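4.2 Washing and drying towels

Read section 3 before running this programme on the Wendwood washer-dryer for the first time.

1. Shake each towel out and close any zips or hooks on other items in the load.
2. Fill the drum no more than two thirds full. Towels take up a lot of water – a full drum will not spin evenly.
3. Pour detergent into compartment 2. Leave out fabric softener, as it coats the loops and makes them less absorbent.
4. Turn the dial to Towels and press Start. The display shows 39 while the machine weighs the load, then changes to the time left.
5. When the wash ends, press Dry within 300 seconds or the door will unlock.

Note: New towels shed lint. Wash them on their own for the first 3 cycles and clean the filter after each one.

Caution: Do not dry towels that have been used to wipe up oil, paint or solvent.
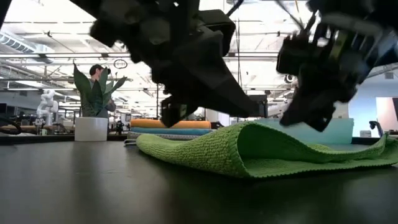
6. Take the towels out as soon as drying ends and fold them while warm.
7. Wipe the door seal and leave the door ajar.

If the display shows E2, the filter is blocked. Spare filters are sold by Hevance under the Kundudgate range.

Revised July 10, 2022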